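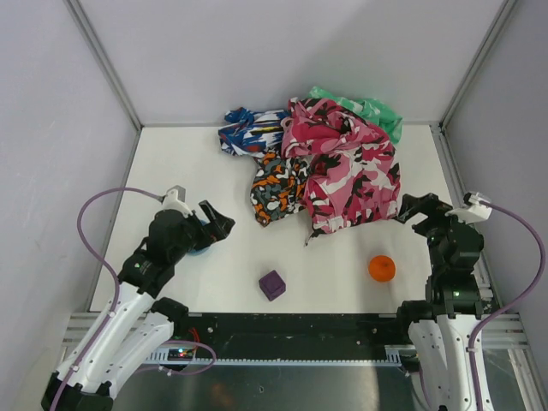

Patterned children's clothes: wash together or separate? And how to fold when they come out in one heap?

Posted by Kosari in Laundry and Clothes

Hello to everybody. I have inherited from my sister a big bag of clothes for my son, and nearly all of it is with strong patterns. There is camouflage in orange and grey, another camouflage which is pink and red with white, a mint green thing with darker patches, and one in blue, white and black with some red and orange streaks running through. They are all soft and thin and they crumple very easily.

My problem is double. First, I do not know how to sort them. The washing label says "wash with similar colours", but a piece that has white, pink, red and something dark in it is similar to what? If I put it with whites I am afraid of the dark parts, and if I put it with darks I am afraid for the white parts. Second, after the drying I put all on the table and it becomes a pile where I cannot see which sleeve belongs to which piece. My usual way of folding (in half, sleeves behind, in half again) takes me the entire Sunday evening, and in the drawer my son pulls one and everything is a pile again.

We have a machine from Flotar, an older one, with a 30 degrees programme and a "mixed" programme. I do not own a tumble dryer. Thank you in advance for any advice.

Mathew
member, 1,878 posts

For the sorting, please look at the lightest colour in the piece and not at the darkest. The dye that is already in the cloth is normally quite stable after several washes, and if these clothes were used before by another child, they have given away most of the loose colour already. What can happen is that the white part catches colour from something else in the drum, for example new jeans or a new red towel. So I would wash your four patterned ones together as their own group, at 30, turned inside out, and keep anything new out of it.

If you want to be sure, do the test with a wet white cloth. Press it for one minute on the darkest place of the pattern, on the inside near the seam. When the cloth stays white, you can stop worrying about this piece. I did it with the pink and red things of my daughter and only one of them gave colour, a cheap one, and after three washes by hand it was finished with that.

I would not use the "mixed" programme. On my machine it is 40 degrees and quite long, and soft thin fabric does not like it. Look in your booklet what it is on yours.

About the crumpling: take them out immediately when the programme ends and shake each one two times, hard, before hanging. Do not leave them in the basket until after dinner — this is where most of the creases come from.

Arkmont
member, 87 posts

just wash everything cold, I never sorted anything in my life and it is fine

Anonymous gardener
member, 185 posts

I can answer for the folding part. The mistake is to start folding from the top of the pile. First pull the pile apart, only this, without folding. Take the biggest piece by the shoulders or by the waistband, lift it completely free, and lay it flat at one side. Then the next one on top of it, in the same direction. With patterns like camouflage the eye does not find the edge easily, so use your fingers and search for the collar or the elastic. When they are all flat in one stack, the folding itself goes very fast.

Clear the table before you begin. In our house there is always some toy block or small ball left on it, and then it is rolled up inside a T-shirt and we search for it for one week.

For the drawer, fold them in three lengthwise and then in three again, until you have a small packet which can stand on its side. Put the packets in a row, like books, with the round fold up. Your son can then see each pattern and take one without moving the others. Strong patterns are good for this — mine knows exactly which one is "the orange" and which one is "the green". The rows do not stay perfect, but they stay better than stacks. If the drawer is too wide, put a shoe box inside so the packets do not fall over.

Kosari

Thank you, I made the test with the white cloth today on the pink one and the cloth stayed white. The mixed programme is also 40 here, so I will use the other. I will try the shoe box at the weekend.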